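FOR IMMEDIATE RELEASE

Sartori opens Flikville hall to visitors, two-armed laundry robot on show

FLIKVILLE, December – Doors at 10 a.m., coats on by 4. In between, 513 visitors through the Sartori hall for the first open day of the Sisia home robot program. Short sessions, 30 minutes each, laundry work only. 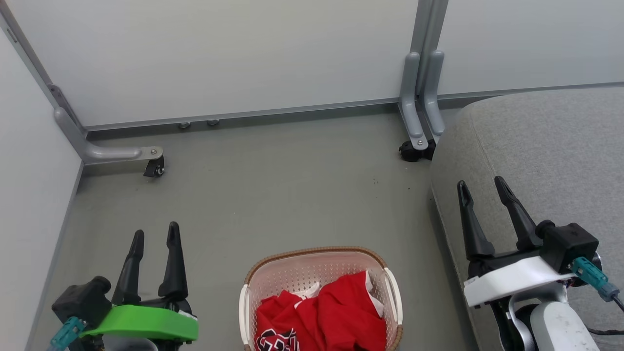

Vittoria Cirillo thought the sessions ran too short and told staff so at the door, adding that she would of stayed for a second one if the line had been shorter. Sartori will look at longer slots for the Jelcombe date.

Entry was free. Groups capped at 50, booked by phone or at the desk. Staff took questions after every session, mostly on price and noise. No price has been set, and no sale date either.
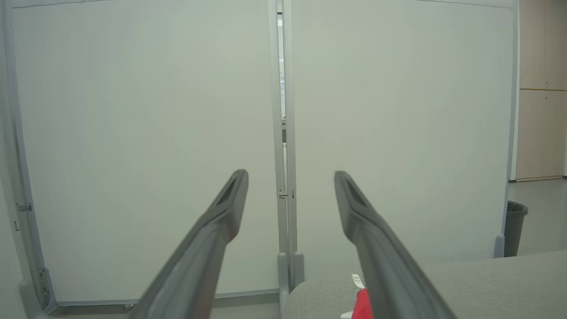
Sisia is being developed for ordinary homes, and Sartori wants people to see it early, while things can still be changed. Sessions were held in a partitioned area of the hall. The gap between the two fingers of each gripper, open here, is where cloth gets held, and visitors asked alot about thin fabrics. More on that in Jelcombe.
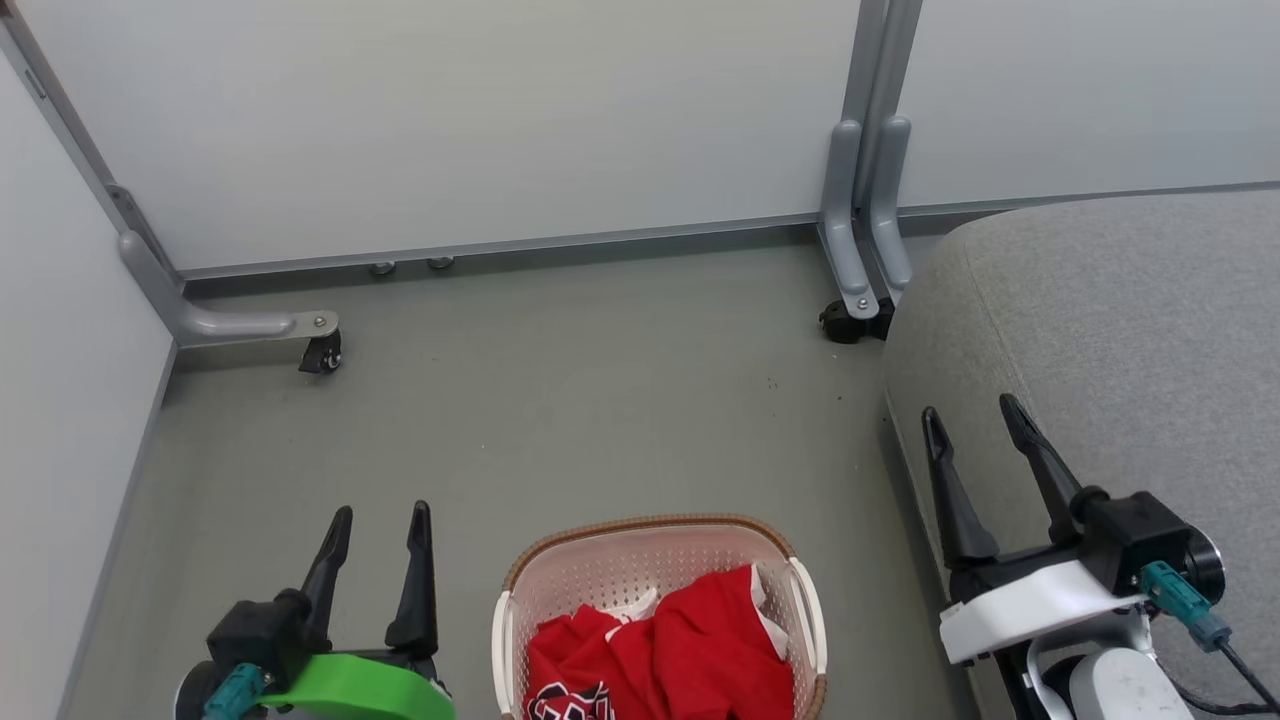
Can schools book a group visit? Schools can book by calling the Flikville desk, extension 1038, mornings only.

Press contact: Sartori press desk, Flikville, same extension. Interviews on request.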